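Chapter 4: Picking Things Up

Students joining the Tilulcombe robotics club in September want to build a butler. They get a cup.
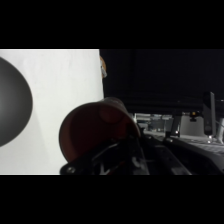 Figure 4.1 The reddish-brown object, from the wrist.

A wrist view is all grip and very little room. Log it anyway.

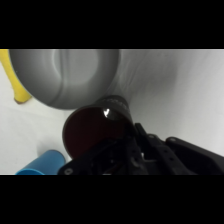 4.1 Two Points of View

Thắng Doãn's team logged over 200 grasps before agreeing on what "upright" meant - a short word, a long meeting.

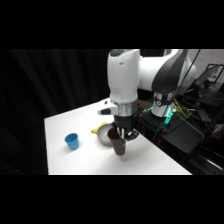

Figure 4.2 Maroon-brown cup held just above the table.

Swap the object and your settings may sulk.

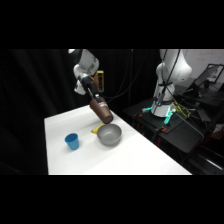 Figure 4.3 A tilted bottle and the gray bowl.

Before Section 4.2, write down your own grip settings. In pen.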